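Updated Aug 9, 2020

Hi, I'm Kyung-hwa So, and I run the Umham seed swap out of my spare room (and, in April, most of my hallway too!). I get the same emails over and over, so I'm putting my answers in one place.

**How do I join?**

Send me an envelope with your seeds and a stamped one with your address on it. I'll send back the same number of packets you gave me. There's no fee and no form.

**I don't have any seeds to share. Can I still get some?**

Yes, please do! I have 817 packets at the moment and they won't all last forever. New folks can ask for up to 3 packets their first time around.

**How should I pack them?**

Paper, paper, paper. I love a little coin envelope, but a folded sheet of notebook paper taped shut is fine. Write the plant name and the year you picked it. If you don't know the variety, just put "red tomato, big" or whatever fits and I'll file it under mysteries, which is my favorite drawer anyway.

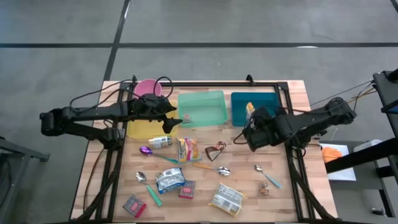

Oh, and let your seeds dry for 2 weeks before you seal them up. I once mailed out squash seeds too soon and got some very polite, very moldy mail back.

**What don't you take?**

Anything from hybrid plants, and mint. I have almost 500 mint seeds per person on this list, or it feels that way.

**Are old seeds any good?**

Depends! Onion and parsnip fade fast. Tomatoes hang on for years. Put ten on a damp paper towel and see how many sprout before you give them a whole bed.

**When will mine arrive?**

I do the mailing in batches, usually when the basket by my door gets full. If it's been over a month, write me and I'll go look.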